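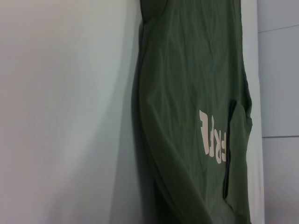 3.2 Household survey on garment lifetime

The survey was sent in June to 360 households in Paston, and 200 of them gave complete answers. Each household wrote down how often a cotton garment was worn before washing, and when it was given away. Wrinkling was named as a reason more often than fading (Figure 2).
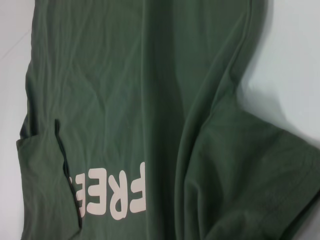
Textile Use Group, Department of Consumer Studies, Tremblay

Figure 2. Creases in a dark green cotton garment.

Answers from homes with a dryer were treated separately. In these homes the middle value was 60 wearings, which is lower than we expected from the earlier Resero study.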